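How a Story Gets from One Language to Another

Have you ever read a book that was first written in a language you don't speak? You probably have, even if you didn't notice. Many fairy tales told in English were first told in German, Danish, French or Arabic. Somebody had to turn them into English before you could read them. That person is called a translator.

What does a translator do?

A translator reads a book in one language and writes it again in another. The story stays the same. The people in it do the same things and the ending is the same ending. Nearly all of the words are different.

The language the book was first written in is called the source language. The language it is being turned into is called the target language. If a Spanish book is being translated into English, Spanish is the source and English is the target.

Most translators work into the language they know best, which is often the one they grew up speaking. They need to understand the source language very well, but they have to write beautifully in the target language.

Why can't you just swap the words?

Swapping words one by one doesn't work very well. Languages put their words in different orders. In English we say "I have read the book." In German, the same sentence comes out in the order "I have the book read." If you left it that way, an English reader would understand it, but it would sound odd. A whole book like that would be hard work.

Some words have no exact match. The Portuguese word "saudade" means a kind of missing someone or something, with some love and some sadness mixed in. English has "longing," which is close. The translator has to decide if close is good enough on that page, or if it would be better to use a few more words.

Then there are sayings. In English, when it rains very hard, people say it is raining cats and dogs. In French, people may say it is raining ropes. A translator working from English into French would not put cats and dogs in the sky. French readers would think something very strange was going on in the story!

How is a book translated?

Translators have different ways of working, but many of them go through these steps.

First they read the whole book. A small thing in chapter one may turn out to matter at the end, and the translator needs to know that before starting.

Next comes the first draft. This is a rough version, and it can have gaps and question marks in it. Let's say a book has 100 pages and the translator finishes 3 pages a day. The first draft will take 34 days, and that is with no days off.

After that the translator goes back to the beginning and fixes things. Many read their work out loud. A sentence that is hard to say is often hard to read too.

Last, an editor reads it. The editor marks places that are confusing and looks for mistakes. The two of them talk about the marks, and sometimes they disagree about a single word for a long time.

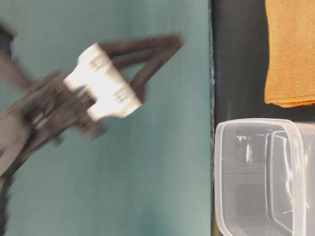 Names are another problem. Should a girl called Margarita stay Margarita, or become Margaret or Daisy? Today most translators leave ordinary names alone, so readers remember that the story takes place somewhere else. Names that mean something are different. Imagine a story with a grumpy giant whose name means "Mudfoot" in the source language. If the translator leaves the name as it is, new readers will miss the joke. If the translator changes it to Mudfoot, they will get it.

Made-up names can go either way. Suppose a writer invents a town called Plarkden and a dragon called Gostum. These don't mean anything, so they could stay just as they are. The translator will still say them out loud first, to check that they don't sound like a rude word in the new language.

Poems and jokes

Rhyming poems are some of the hardest things to translate. "Cat" and "hat" rhyme in English. In Spanish they are "gato" and "sombrero," and those don't rhyme at all. The translator can keep the meaning and lose the rhyme, or keep the rhyme and change the meaning a little. In a silly poem, the rhyme may matter most. The cat might end up sitting in a shoe – "zapato" – and the poem is still silly.

Jokes that play with words are just as tricky. "What has hands but can't clap? A clock." That joke only works in a language where the parts of a clock are called hands. If they are called something else, the translator may have to write a new joke that is funny in the same spot.

Can two translations be different?

Yes. If two people translate the same book, you will get two different books that tell the same story. One may write "The old man was furious." The other may write "The old man shook with anger." Both can be right.

Very old books are often translated again and again. The way people speak changes over time, and a translation that sounded fresh to your great-grandparents may sound stiff to you.

How to find the translator's name

Look on the front cover, under the author's name. If it isn't there, open the book and check the title page, or the page with the small print on the back of it. It will usually say "Translated by" or "Translated from the" and then the name of a language.

Try it yourself

Pick a short rhyme you know by heart. If you speak a second language, try to write the rhyme in that language. If you speak only one, write the rhyme again without using any of the same nouns or verbs, and keep the meaning as close as you can. Then give it to a friend and ask which rhyme it came from.

Words to know

Draft: a version of a piece of writing that isn't finished yet.
Editor: a person who checks a piece of writing and helps make it better.
Source language: the language a book was first written in.
Target language: the language a book is being translated into.
Translator: a person who turns writing in one language into writing in another.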